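## 4. Folding Knitwear

This section covers cardigans, pullovers and anything else that grows when you hang it up. Shirts are in Section 3. If you came here with a shirt, go back; it will go badly.

Knits are folded flat, on a bed, and stored flat, in a drawer or in the Holteo chest. They don't go on hangers. Lemlem Dinsa, who wrote the first edition of this guide, allowed hangers "for short visits," and the shoulders of several sweaters still bear witness. The allowance is withdrawn as of August 30, 2025.

### 4.1 Before you start

You will need:

- a made bed (see Section 1, and make an effort)
- the garment, clean and fully dry
- a Lemma drawer divider, if the drawer is shared
- a sheet of tissue for anything with an open or lacy stitch

Pull the bedspread tight before laying anything on it. A wrinkle under the knit becomes a lump in the fold, and you'll spend your time patting the lump instead of finding out where it comes from. Striped bedspreads are handy: pick one stripe and line the garment up with it. If the bedspread has roses on it, ignore the roses. They don't line up with anything.

**Caution:** Take off rings and bracelets. Chunky knit will catch on a ring and come along for the ride, and the loop you pull out doesn't go back in by being tugged from the other side. See 4.5.

### 4.2 Laying out a cardigan

1. Lay the cardigan on the bed with the front facing you and the collar at the far end. Getting it upside down is more common than you'd think, particularly with shawl collars, which look like a hem until you find the second one.
2. Bring the two front edges together down the middle. Button them if there are buttons. Fasten the top, the bottom and one in between; the rest can look after themselves.
3. Let the collar fold back where it wants to. A ribbed collar has its own opinion, and pressing it flat only delays the argument until you open the drawer.
4. Smooth the body from the middle outward with the flat of your hand. Smooth, don't stretch. Ribbing stretched on the bed will be stretched in the drawer and stretched on you.
5. Check that the hem is straight. Tug the corners lightly until it is, or until you stop caring.

**Note:** Fuzzy yarns cling to themselves. Lift the fabric and set it down again where you want it. Dragging it across gives you pills, and then you need Section 6.

### 4.3 Sleeves

Sleeves are where most people lose heart. Take them one at a time.

1. Pick up one sleeve at the cuff and at the elbow.
2. Fold it inward at the shoulder so that it lies across the front of the body.
3. Bend the sleeve downward at the elbow if it is long enough to reach past the far side. You are aiming for a 90-degree corner. You will get something else, and it will be fine.
4. Turn the cuff so the ribbing lies flat, without a twist.
5. Do the other sleeve the same way. Stagger the two a little so the cuffs don't stack up into a hump.

**Caution:** Never fold a sleeve by flinging it. Eyerusalem Wolde's revision notes from June mention a bedside lamp, and say no more about it.

### 4.4 The body

1. Fold one side of the cardigan in toward the middle, sleeve and all. Stop short of the front edge.
2. Fold the other side to match. You should have a long strip that is the same width top and bottom. If it looks like a boat, open it and check the sleeves.
3. For openwork or eyelet stitches, lay the tissue down the middle now.
4. Bring the hem up to the bottom of the collar. Use both hands, well apart, and carry the edge over in one go.
5. Bulky knits stop there. Thinner ones can be folded once more.
6. Slide one hand underneath and carry it to the drawer like a plate of food. Two knits to a stack in the small drawers — more than that and the bottom one is never seen again.

**Note:** The Dosov folding board, still living behind the wardrobe, is for shirts. A chunky cardigan wrapped around it comes out the size of a sofa cushion and needs somewhere to sit.

### 4.5 Troubleshooting

| Trouble | What to do |
|---|---|
| Folded cardigan won't stay folded | You smoothed too little air out of it. Open it, press down gently with both hands and fold again. |
| One side thicker than the other | Both sleeves went to the same side. It happens. Repeat 4.3. |
| Pulled loop | Ease it through to the wrong side with a blunt needle. Do not cut it. Do not even pick up the scissors. |
| Collar sticks up in the drawer | Turn the stack collar-side down. |
| Drawer won't close | Take something out. The drawer is not being difficult. |

### 4.6 Refolding

Knits left in one fold too long get a crease across the front that no amount of wearing will hide. Refold everything in the chest every 8 weeks, moving the main fold up or down by a hand's width. The Clokalura sachets go in the back corners at the same time, unwrapped. They smell strongly for a day or so, then settle down to smelling of drawer.

If you have to stop halfway through a cardigan — the phone, the door, soup — leave it lying open on the bed with the sleeve wherever it got to. A half-folded knit comes to no harm there. Bundled up and put on a chair "for now," it will be on the chair until winter. When you come back, start again from the sleeve.
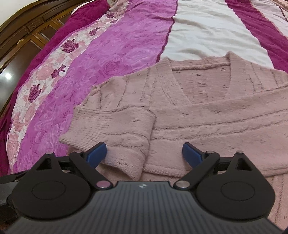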